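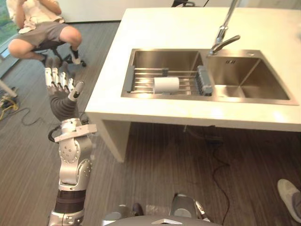
A reply on my last post wanted to know why I'd bother with a worship EP from a band that has played maybe a dozen churches, and whether I was just being nice to locals. Fair question! I'm going to answer it in a bunch of posts, sorry in advance.

September, posted 9:40 pm by the author of this page
Filed under: Music > Faith & Folk > New Releases

The band is Dillness. The EP is called Windov. No, I don't know how you say it either. I've been going with "WIN-dove" and the guy at the merch table didn't correct me, so that's what we're doing.

First thing you should know is that I bought it on cassette. They only made 292 of them and mine has the label on a little crooked. I don't own a tape deck. My sister does, so I've been hanging out at her place a lot (hi, yes, this is why).

Opening track "Bawa" is the one they've been closing shows with for a while. On the EP it's way slower. I missed the big drums the first time through, and by the third listen I'd stopped missing them. The organ comes in under the second verse and just sits there, so good.

Track 2 is the one I skip. It's a fine song, it's just the same four chords everybody's Sunday morning band is playing right now, and the bridge goes around so many times that I went and made toast.

THEN comes "Psalm for the Night Shift" and oh my goodness. Just one voice and an upright piano with a squeaky pedal. They left the squeak in! It's about driving home at 6 am and being too tired to pray in full sentences. I used to work nights. I had to sit in the car for a minute.

They recorded the whole thing at Grorik, that studio in the old feed store out past the highway. If you've heard anything else made there you know the room sound, kind of boomy and warm. It's great on the singing and a bit muddy on the bass.

Somebody's going to ask if it's radio stuff. Track 2, sure. The rest, I doubt it. The last song is nearly eight minutes and the chorus doesn't show up until past the halfway point.

I saw them play it live last month in a room that holds some 100 people, and everyone was singing that chorus by the end, including a toddler who had the tune but none of the words.

So no, I'm not just being nice. I told you to skip a track!

They're doing another run of tapes if the first batch sells out. I'd get the download too unless you also have a sister with a tape deck. Going to bed now, will answer replies in the morning.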